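New mugs and cutlery for Lloyd Street tea room

The tea room at the Lloyd Street community centre reopened on 17 July 2026 with new crockery and cutlery, paid for by a $1000 grant approved in February.

Centre manager Beverley Rudd said the old cups were chipped and few of the forks matched. The new mugs come in grey and other dark colours. Tea and coffee will stay at 90 cents a cup, and the room is open until 3 pm.

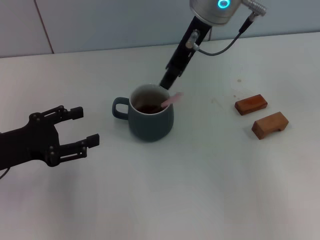
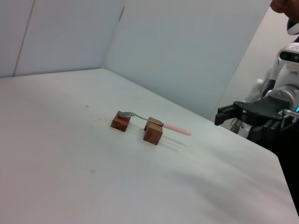 Amber Nuttall said she would have liked bigger mugs, but was glad the price of a cuppa had not gone up.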